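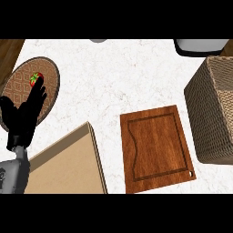

Kitchen counter scene from the Hallik set, rendered in simulation. Robot hand at a strawberry on the woven placemat.

Hallik Kitchen Scenes – simulation package for manipulation teams

Hallik is a package of ready kitchen scenes for teams which train or test robot arms in simulation. You load a scene, you put your own arm and hand model in it, and you can start with pick and place tasks on the same day.

What is included

100 counter scenes with different layouts
1,077 object models: fruit, boards, baskets, boxes, placemats and small appliances
Seven surface materials for the countertop, white marble is one of them
Task files in plain text, which you can edit by hand

Every object has its own mass, friction and collision shape. Small objects have a finer collision shape than the large ones, so a strawberry needs more computing than a cutting board. Please think about this if you run many scenes in parallel.

Robots

The package is tested with the Pandach arm and the Mikkelsen multi-finger hand. Other models can be imported, but the finger contacts must then be tuned again by the user. Soft grippers are not supported at the moment.

License

One license is for one laboratory or one company site. It includes 1,000 hours of rendering on the Ludine server – after this you can render on your own machines without limit. Updates are free until the next main version, planned for March.

Delivery is by download. For a quotation please write to us and mention which simulator you use.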